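Tatcombe Village Hall and Workshop Rooms
Winter safety check – completed list with comments
Checked by: Mebrat Mekonnen
Date of check: 2/22/20

A word before the list. I have kept to the same order as last winter so that you can lay the two side by side, and I have written rather more in the comments than the form really has room for. I make no apology for that! A tick tells you very little when you come back to it a year later and can't for the life of you remember which door it was that stuck.

OUTSIDE AND ENTRANCE

Path from the gate to the front door, clear and even: Yes, mostly.
Comment: The slab nearest the gate has lifted again on the left side. I can get the toe of my boot under it, and if I can then somebody's walking stick certainly will. Needs lifting and bedding properly this time, please, with no more sand brushed in and hoped for.

Outside light working: Yes.
Comment: Lovely and bright now, and it comes on well before you reach the step. The old one used to wait until you had found the keyhole by feel.

Handrail firm: Yes.
Comment: Gave it a good shake at both ends.

Grit bin stocked: No.
Comment: Down to the last shovelful, and what there is has set like a pudding. Two bags from the yard at Gremham would see us through to spring.

WAYS OUT

Front doors open fully from inside without a key: Yes.

Side door opens fully from inside: Yes, with a shove.
Comment: This is the one I would like done first. The wood has swollen with all the rain we have had this February and it catches at the bottom corner. I managed it with my shoulder, but I wouldn't want a small child or anybody on crutches to be the one trying. An hour with a plane would put it right.

Corridor clear: No at first, yes when I left.
Comment: Stacked chairs on both sides, which left a gap I had to go through sideways. I have moved them back to the store. The notice asking people not to leave them there had fallen down behind the chairs, so I have put it up again a bit higher.

Exit signs lit: 4 out of 4.

WORKSHOP ROOM

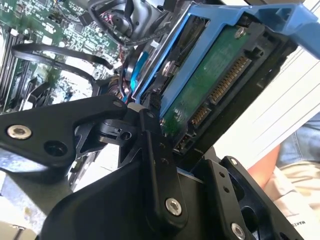
Floor clear and dry: Yes.
Comment: I was pleased with this. The leak by the window has been seen to and the patch of lino has been stuck down flat. I went over it twice in my socks to be sure, and felt very silly doing it.

Leads and plugs in good order: One failed.
Comment: The long white extension lead has a nick in the outer cover near the plug, and you can see the coloured wires through it. I have taken it out of use and tied a label on it. Please don't anybody cut the label off and carry on, as happened with the kettle. The other leads all had their stickers and I couldn't find anything wrong with them.

Enough sockets for what is being used: Just.
Comment: The double socket by the sink wall is doing too much work. There was an adaptor plugged into another adaptor, and I have separated them. A further double socket on the long wall would be money well spent, and I shall say so at the next meeting and probably the one after that.

First aid box: Topped up.
Comment: The plasters had nearly all gone and the eye wash was out of date. I have replaced both. The box now lives on the shelf by the door, at a height where everyone can reach it.

KITCHEN

Fire blanket in place: Yes.
Comment: Hanging where it should be, but behind the tea towels. I have given the tea towels a new hook.

Hot water: Too hot at the small basin.
Comment: I couldn't keep my hand under it. A "very hot water" sign is up for now – the Verkby heater has a dial underneath, but it is stiff and I didn't like to force it.

Fridge cold enough: Yes.
Comment: 4 degrees, and spotless, so thank you to whoever gave it such a good going over.

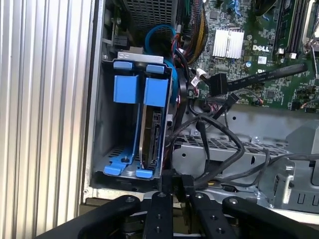

MAIN HALL

Fire extinguishers in date: Yes, all of them.
Comment: The one by the stage had been borrowed as a doorstop. It is back on its bracket and I have left a proper rubber wedge in its place.

Number limit displayed: Yes.
Comment: The limit is still 200 standing, and fewer with tables out. The card has faded so much in the sun that you need your nose against it. New card, bigger letters.

Stage steps: Fair.
Comment: The white edging has worn off the second step. There is half a tin of Alva floor paint in the store which ought to do it, if the lid can be got off.

Curtains clear of heaters: Yes.

TO BE DONE, IN THIS ORDER

Side door planed.
Path slab lifted and bedded.
White extension lead replaced.
Basin heater turned down.
Grit, two bags.
Stage step painted, hall card reprinted.

I have the spare keys until the side door is done, so please ring before you come over.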